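**Ticket:** Supplier price file rejected after Custanen acquisition
**Opened:** Wednesday, July 28, 2021
**Raised by:** Farzana Shaikh, accounts payable, Holmgren Foods
**Assigned to:** Valter Nyberg
**Status:** Resolved, monitoring

**Problem**

Since the Custanen frozen meals business moved onto our ledger, the nightly price file from the Flilville plant fails on import. The error reads "entity code not recognised". Invoices from 12 suppliers are on hold. Two of them are poultry suppliers on short payment terms, so please treat as high.

**Log**

09:10 VN: Picked up. Import job runs as normal for the other plants. Only Flilville is affected.

09:40 VN: Opened last night's file. Header still carries the old Custanen entity code. That code was closed at cutover and the ledger is right to refuse it.

10:25 VN: Asked Embla Boström at Flilville whether the export template had been changed over. She says it was on the cutover list but assigned to the old finance team, who have left.

11:15 EB: Template updated with the Holmgren code. Sent a test file with 5 lines.

11:30 VN: Test file loads. Full file loads as well, but 9 lines drop out with a tax category warning. All are packaging items, cardboard trays and film. Custanen kept packaging under its own category and we have no match for it.

13:05 FS: Confirmed with Lino Zanetti in tax that packaging should map to our general supplies category. He has approved the change by email, copy attached.

13:50 VN: Mapping added. Full file reloaded, no warnings. Held invoices released to the approval queue.

14:20 FS: I can see them all. One cheque request had already been keyed by hand this morning. I have cancelled it so the supplier isn't paid twice.

**Cause**

Export template missed at cutover. Packaging category not mapped.

**Follow-up**

- Check the export template at Clomitz before it moves across in August (VN)
- Reassign open cutover items that still sit with the old finance team (EB)
- Leave ticket open until the month-end run has finished 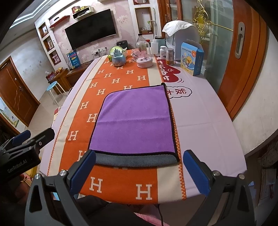
Valter Nyberg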